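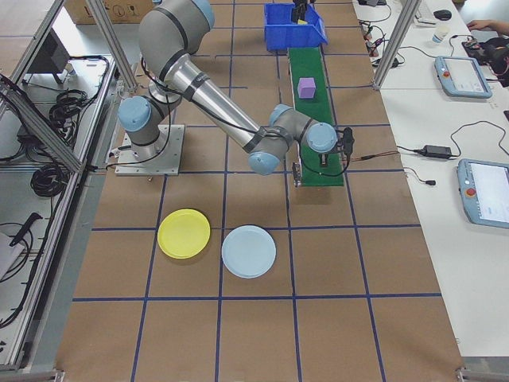

Yee-man Ho 来信问我,手机放在书包里,她没有打开任何应用,为什么拿出来的时候,聊天应用的图标上已经有一个小红点?是谁把红点放上去的?手机是不是一直在偷偷地看她的消息?

我很喜欢这个问题,所以今天的文章就讲小红点,还有它的亲戚:屏幕上面跳出来的通知。

一、先说几个名字

你在手机上看到的提醒,大概有下面几种样子。第一种是横幅,它从屏幕的上面滑下来,停几秒钟,又自己走了。第二种是锁屏通知,手机锁着的时候它也能亮起来。第三种是图标角上的小红点,有时候里面有数字,有时候没有。小红点的正式名字叫“角标”,意思就是角上的标记。

大人们把这些东西合起来叫“推送通知”。“推”这个字用得很好,我学中文的时候,看见这个字马上就明白了。消息是别人推到你这里来的,你自己没有去拿。

和“推”相反的是“拉”。你打开应用,用手指把页面往下一拽,看看有没有新东西,这就是“拉”。

二、没有推送的时候怎么办

我们想像有一个聊天应用,叫 Dernus。你的朋友 Szu-yu Lai 用 Dernus 给你写了一句话:“明天带跳绳!”这句话先到了 Dernus 的服务器。服务器是一台电脑,它放在很远的机房里,白天和晚上都开着。

现在这句话在服务器上,你的手机在你的书包里。手机怎么知道有话来了呢?

最简单的办法是,手机每过一分钟就去问一次服务器:“有我的消息吗?”服务器说:“没有。”过一分钟再问:“有我的消息吗?”“没有。”一个小时要问 60 次。如果你的手机里有很多应用,每一个都这样问,手机就没有时间休息了,电池很快会用完。

而且这个办法还有一个坏处。假如手机刚刚问完,Szu-yu Lai 的话才到,那么你要等差不多一分钟才能知道。如果她说的是“我在你家楼下”,一分钟就有一点长。

三、像学校的传达室

后来做手机系统的人想了另外一个办法。为了说明白,我请你想一想学校的传达室。

学校里有很多班级。如果每个班级都派一个同学站在大门口等自己的信,门口会很挤。所以学校有一个传达室,所有的信都先送到那里。传达室的老师看一看信封,知道是哪个班的,就通过电话告诉那个班:“你们有一封信。”

手机也有这样的传达室,它叫“推送服务”。它由做手机系统的公司管理。你的手机和这个传达室之间有一条连接,这条连接平时很安静,几乎不说话,只是保持着。因为所有的应用一起用这一条连接,所以很省电。

这样,Szu-yu Lai 的那句话走的路是:

从她的手机出发,到 Dernus 的服务器。
Dernus 的服务器看见收信的人是你,就写一张小纸条,交给传达室。
传达室找到你的手机,把小纸条沿着那条连接送过去。
你的手机收到纸条,看见上面写的是 Dernus,就在 Dernus 的图标上放一个红点,或者让横幅滑下来。

走完这条路常常用不到一秒钟。你看,在这个过程里,你没有打开 Dernus。所以我可以回答 Yee-man Ho 的第一个问题了:红点是手机系统放上去的,它按照纸条上写的话去做。

四、传达室怎么认识你的手机

世界上的手机非常多,传达室不能弄错。它用的是一串很长的字母和数字,英文叫 token,中文有人叫“令牌”,也有人叫“标识”。我觉得你可以把它当作门牌号码。

你第一次安装 Dernus 的时候,Dernus 会问手机系统:“请给我一个门牌号码,好吗?”系统给了以后,Dernus 把号码记在自己的服务器上。以后要送纸条,就写这个号码。

每个应用拿到的号码都不一样。Dernus 的号码,游戏 Truscombe 不能用。如果你把 Dernus 删掉,号码就不再有用了,纸条也送不到。要是你以后又把它装回来,系统可能会给一个新的号码。

五、小红点里面的数字是谁算的

这里有一件有意思的事。手机系统自己常常不会数你有多少条消息没有看。很多时候,数字是应用的服务器算好,写在纸条上面的。纸条说“6”,手机就画一个 6。

所以有时候会出错。比如你在平板电脑上已经看完了所有的话,可是手机上的红点还在。这是因为还没有新的纸条告诉手机:“现在没有了,请把红点拿掉。”你打开一次应用,应用自己检查一下,红点一般就会消失。

Feng-yi Huang 告诉我,他的班级群有一次红点显示 35,他点进去,只看见同学们发的贺卡和一大串笑脸。这个不是错误。对于服务器来说,一个笑脸也是一条消息,和一封长信一样。

六、纸条很小

传达室不喜欢大包裹。一张纸条里只能放很少的字,像标题、一两句话、红点的数字、用哪一种声音。照片和视频一般不放在里面。

做应用的人因此要想好,纸条上写什么。有的应用把你朋友的话直接写上去,你不用打开就可以读。有的应用只写“你有一条新消息”。第二种写法让别人不容易看见你们的谈话,比如手机放在饭桌上的时候。

在很多手机上你可以自己选择。设置里面有一个地方叫“显示预览”或者差不多的名字,不同的手机叫法不同。把它关掉以后,横幅上只有应用的名字,没有内容。

七、手机关机的时候,纸条去哪里了

纸条到了传达室,可是你的手机关机了,或者在飞机上,没有网络。传达室会把纸条先放在架子上。等手机回来,再送。

但是架子不会永远放着纸条。写纸条的应用可以规定一个时间,例如:“这张纸条一个小时以后就不用送了。”天气应用的“十分钟后有雨”就应该这样写,晚上再送来就太奇怪了。

如果同一个应用有很多张纸条在等,有的传达室只留下最新的一张。请不要担心,你朋友的话没有丢掉。话本身还在 Dernus 的服务器上,丢掉的只是那张提醒你的纸条。你打开应用,话就都出来了。

八、为什么有些通知根本不是人写的

到现在为止,我们说的都是朋友的消息。可是你一定也见过这样的通知:

“你的小恐龙想你了!”
“今天还没有签到哦。”
“有人看了你的主页,快来看看是谁。”

这些话不是你的朋友写的。是应用的公司写好以后,让电脑自动送出来的。假如游戏 Truscombe 发现你两天没有来玩,电脑就会从一个表里挑一句话送给你。同样的一句话,可能同时送给了最多 500 个孩子,他们的小恐龙也都“想他们了”。

公司为什么要这样做?因为你打开应用的次数多,公司就可能得到更多的钱,比如广告的钱。他们知道,人看见红色的点,心里会有一点着急,想把它点掉。红色本来就容易让人注意,你想一想交通灯和消防车。

我自己也会这样。有一次我在写作业(那时我还在上中文课,课文是关于春节的),手机响了,我去看,是一个买鞋的应用告诉我鞋子便宜了。我不需要鞋子。等我回到课文,我忘记写到了哪一行。

九、你可以做什么

你第一次打开新的应用,手机会问:“允许它发送通知吗?”很多人想也不想就按“允许”。下次你可以停一下,问自己:如果它叫我,我愿意马上去看吗?爸爸妈妈的消息,我愿意。小恐龙的消息,我可以等到我自己想玩的时候。

如果已经按了“允许”,也能改。打开手机的“设置”,找到“通知”,里面有所有应用的名字。点一个应用,你可以把它的声音关掉,或者只关红点,或者全部关掉。要是你的手机是由家长管理的,请和他们一起做。

还有一个开关叫“勿扰模式”。“勿”是“不要”的意思,“扰”是“打扰”。打开以后,纸条还是会来,手机也会收下,可是它不响也不亮。很多手机可以规定时间,例如睡觉的时候自动打开,早上自动关上。你还可以让某个人的电话例外,比如奶奶的。

群里人很多的时候,不需要离开那个群。在大多数聊天应用里,可以给这一个群选“消息免打扰”。群还在,你什么时候想看,就什么时候看。

十、手机有没有偷看

最后还有 Yee-man Ho 的那个问题:手机是不是一直在偷偷地看她的消息?

手机系统收到纸条以后要把它画在屏幕上,所以纸条上的字它当然要处理。那么传达室呢?这要看应用是怎么做的。有的应用把纸条上的字先变成密码,经过传达室的时候,传达室读不懂,到了你的手机才变回来。有的应用让纸条完全是空的,只是说:“醒一醒,有事。”手机醒了以后,应用自己去服务器拿消息。也有的应用没有变密码,那么传达室的电脑在技术上是可以读到那几个字的。

我建议你和家里的大人一起看看应用的隐私说明。说明写得很长,我读的时候也要查字典,你们可以只找“通知”这两个字在哪里。

几个词

服务器:一直开着的电脑,替很多人保存和传送东西。
推送:别人把消息送到你的手机上,你不用去拿。
角标:图标角上的小红点或者数字。
预览:不打开应用就能看见的那几个字。
勿扰模式:收下通知,但是不出声的一种设置。

下一篇在一月,回答 Chih-ming Chang 的问题:消息“撤回”以后,它去了哪里?

文:Zdislava Říha
2023年12月6日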